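How to clean a glass table without leaving streaks

Glass tables are easy to clean badly. Most streaks come from too much product, a cloth that has been through the wash with fabric softener, or glass that was still dusty when the spraying started. The method below uses things you can get at any supermarket.

What you need

A spray bottle
White vinegar
Two microfibre cloths, one for washing and one for drying
A soft brush or a dry paintbrush
A drop of dishwashing liquid for greasy marks
A plastic scraper for stickers and wax

Mixing the cleaner

Put 330 mL of cool water in the spray bottle and add three tablespoons of white vinegar. If your tap water is hard, use demineralised water from the laundry aisle. Label the bottle. The mixture keeps for months in a cupboard, but don't add bleach or use a bottle that has had bleach in it.

Clearing and dusting

Take everything off the table that you can. If you would sooner work in sections, move things onto the part you aren't cleaning and swap over later. Small items are easiest to shift if they live on a tray.

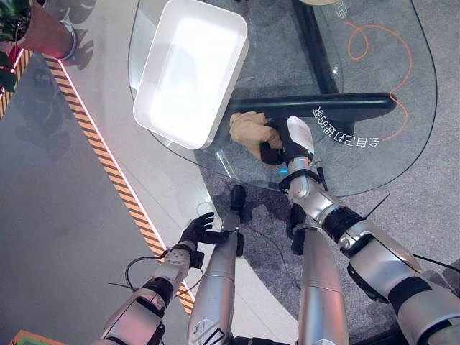 Clear glass tabletop with a white tray and a tan-beige cloth.

Go over the surface with the brush first, working from the centre out. Grit dragged under a damp cloth is what causes fine scratches, and those don't come out with cleaner. Brush the rim as well. On a rounded edge the dust tends to sit just underneath.

Washing the top

1. Spray the cloth, not the table. It should be damp and no more.
2. Wipe in straight lines from one side to the other, overlapping a little each time.
3. Dry straight away with the second cloth, this time wiping at right angles to the first pass.
4. Crouch down and look across the glass towards a window. Any streaks you missed will show up.

Greasy fingerprints may need a drop of dishwashing liquid on the wet cloth. Rinse the cloth and go over the spot again with plain water before you dry it.

Printed or etched lettering needs a gentler hand. Check which side of the glass it is on, and skip the scraper there altogether. Plain water is usually enough.

Stickers and candle wax

Lay a warm, wet cloth over a sticker for 10 minutes, then push the scraper under one corner and keep it nearly flat. Wax is the other way round – chill it with an ice pack in a tea towel and it should lift in pieces. I use a Mirkach scraper with a nylon blade, but an old loyalty card does nearly as well.

The underside and the base

Do the underside every month or two. Splashes run around the edge and dry there, and you see them through the top. Wipe metal legs and bars with a damp cloth and dry the joins well, particularly on painted steel where a chip can rust.

Glossy plastic nearby

Shiny black plastic on lamps, speakers and appliances shows every smear, and it scratches far more easily than glass. Unplug anything electrical first. Leave the vinegar out, use a barely damp cloth, and keep it away from openings and exposed screws. 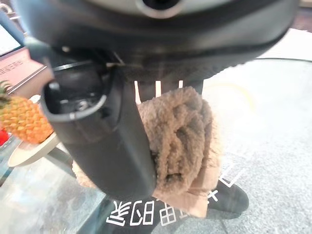
Glossy black and dark grey surfaces, close up.

Light scuffs in solid gloss plastic can sometimes be polished with a 4000 grit foam pad, used wet, followed by a plastic polish such as Enon. Test it somewhere hidden. Don't try it on painted or coated parts, and don't use the same pad on glass.

Looking after the cloths

Wash microfibre on cold or warm with ordinary detergent and no softener. Hang it on the line to dry, and keep it apart from towels, which shed lint.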